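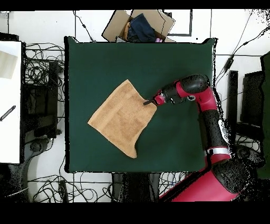

绿色台面上的浅棕色毛巾。

工作记录 09/09/2021 星期四
Berndale 纺织工作室,洗涤间

今天继续做毛圈布的脱水和吸水。七月的记录里我写了“柔顺剂影响很小”,现在我觉得这句话写得太早,请大家先不要引用。

上午。第三批布,干重 1,957 克。用 Tranness 洗涤剂洗一遍,不加柔顺剂,然后放进 Jeto 脱水机,中速。取出后称重 2,927 克,也就是布里还留着 970 克水。这个数比我预想的大。我把秤重新归零,又称一次,结果一样。

脱水机的盖子关的时候要往左推一点,不然计时器不走。我在这里损失了一刻钟,以为是保险丝的问题。

滴水试验还是用老方法:布条固定在圈上,滴管离布面一指高,从水滴碰到布开始计时,到表面没有反光为止。难的地方是“没有反光”由谁来判断。Aicha 看的时候总是比我早停。我们商量好,以后同一批布只由一个人看,名字写在表格右上角。今天是我看。

不加柔顺剂的布条,水滴几乎马上就进去了。加了柔顺剂的布条,水滴先在毛圈上面停一会儿,像一颗小珠子,然后从一边慢慢塌下去。两块布用手摸,第二块确实更软,所以在商店里顾客会喜欢第二块。这个矛盾我想写进报告的第一段。

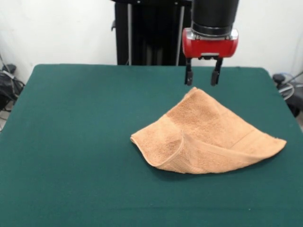
摄影:Aicha Kettani

下午。换 Mühlbauer 的纱线样品。他们寄来的布卷标签上写“低捻”,我用放大镜数了几处,捻度不太均匀,靠近布边的地方明显紧一些。裁布条的时候请避开布边,至少留一个手掌的宽度。毛圈的方向也要做记号,我用白线在左上角缝一针,记号笔会在水里散开。

浸泡用 2,000 毫升水,室温。我忘记写下水温,只记得手放进去不觉得凉。下次先量温度,再放布。这一组数据我用铅笔写,暂时不算。

关于硬水:这里的自来水烧开以后,壶底有一层白色的东西。如果毛巾变硬主要是因为水垢,那么我们比较柔顺剂就比较错了对象。Aicha 建议同一块布裁成两半,一半用自来水,一半用蒸馏水,其他条件都不动。我同意,可是蒸馏水只剩一桶,要先订。

还有一个小问题没有解决。布在架子上晾干以后,挂着的那条线上会有一道硬痕,在痕上滴水,时间明显长。是毛圈被压倒了,还是洗涤剂残留集中在那里,我不知道。我把这块布折好放在二号抽屉,请不要拿去擦桌子(上次已经发生过)。

待办:
订蒸馏水。
写信问 Mühlbauer,布边的捻度是不是正常。
七月那一页用红笔加一个注。
滴管换新的,现在这支有时候一次出两滴。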